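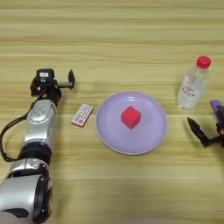 Unit 4: Contrast of small objects on a wooden top

Surfaces and Materials, Triverley. Notes by Atieno Makori, revised 10 Sep 2020. Read before the practical with Hala Gaber.

4.1 Terms

Ground: the surface against which an object is seen. In this unit the ground is always a table or worktop.
Lightness: how pale or dark a surface is, judged without regard to its hue.
Hue contrast: the difference in colour between object and ground at similar lightness.
Edge contrast: the difference measured only along the outline of the object. Printed borders, rims and shadows all add to it.

4.2 Pale grounds

A light wooden top is an uneven ground. Bands of beige, tan and yellow differ in lightness, and a reading taken on one band can't be used for the next. Take readings on both a light and a dark band and record them separately. Window light or a lamp will also wash out part of the top, so mark that area on the plan before starting.

White objects are the weak case. A small white box lying flat has a large pale face on a pale ground, and most of its separation comes from the edges. A thin reddish-pink border raises edge contrast a good deal for its width. Faint print on the top face adds little at working distance. Orientation matters as well: a box set diagonally to horizontal grain is easier to pick out than one lying parallel to it, where the long edges can be taken for grain lines.

4.3 Strong and weak hues

Bright red on pale wood gives both hue contrast and lightness contrast. A matt finish keeps the hue steady from different viewing angles. Lavender is nearer to the wood in lightness and depends mainly on hue. A raised rim helps, as it carries a reflection, but the reflection is lighter than the body colour and must be left out of the body reading. 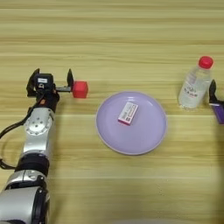
Fig. 2. Red cube and round lavender plate on light wood with horizontal grain.

4.4 Shadow

A faint shadow under an object counts towards edge contrast on one side only. Do not average it round the outline. Record the side on which it falls and the type of lighting.

4.5 Practical

1. Draw the top to scale and mark the grain direction.
2. Take 9 ground readings, spread over light and dark bands.
3. Take body and edge readings for each object. Keep the meter 40 cm from the surface.
4. Turn the box through a right angle and repeat.
5. Enter the results on the Patden sheet, one line per reading.

Further reading: Gruler course reader, p. 483.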